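From: Vojtěch Sýkora
To: jorley-families list
Date: September 3, 2024
Subject: Re: [jorley-families] Grandfather's bakery, and how they came to Skokthorpe

Dear all,

thank you, Rosalind, for forwarding the pages from your aunt. I answer between your paragraphs, because otherwise I will lose the order of things. Please excuse my English where it is stiff.

Rosalind Hutchins wrote:
> My aunt always told us that the family came straight to Skokthorpe
> and opened the bakery the same year. Does anyone have papers that
> say otherwise? She also says my grandfather was 13 when he started
> to work there, and that he slept over the oven.

I have to correct the first part a little. My mother was the cousin who stayed the longest in the first town, and she told me many times that they lived there for two winters before anyone spoke about Skokthorpe. Her father repaired shoes in the kitchen. The bakery was already standing when they arrived, and it belonged to a man named Jaramillo, who wanted to sell it and then did not want to sell it, and this went on until February. I have the letter in which my grandfather complains about him. It is four pages and three of them are about Mr. Jaramillo.

The age I believe. In my mother's notebook it says 11, but she was writing from memory when she was already old, and she mixed up the brothers in other places too. The bed over the oven is in every version that I know.

> And what about the change of the name? We have it with two
> spellings on the same gravestone.

About this I know less. My mother said that the schoolteacher wrote it down as she heard it, and the children were too shy to say something. My grandfather kept the old spelling for letters home and used the new one for the bank. When I moved here myself in 2000, I had the same trouble at my first job, and after one month I stopped correcting people. So I understand him better now than when I was a boy — then I thought it was weakness.

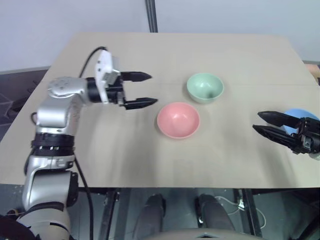 Anathi Potgieter wrote to me privately, and allows me to repeat it here, that the gravestone was made in two parts. The older side was cut when the grandmother died, and the other side many years later, when the children paid for it and gave the spelling from their own documents. She thinks no one in the family saw it as a mistake, and she asks that we leave the stone as it is.

I agree with her, for what it is worth.

> Last thing: who has the recipe book?

I do not have it. I was told that it went to Deepika Kartha's mother-in-law together with the sewing machine, but Deepika, you will know this better than I do. I have only the recipe for the poppy seed roll, and it gives no amounts, only "enough flour." I made it last winter and it was too dry. If somebody has a version with weights, I would be very grateful.

One more question from my side. In the letter there is a word, Prakico, written with a capital letter. It may be a person or a village, or a nickname for the dog. My mother did not remember it. Yolotzin, did your uncle ever use this word?

I will copy the letter for everybody when I find the time, first in the original and then in my translation. The last page is hard to read and will take me longer.

With kind regards,
Vojtěch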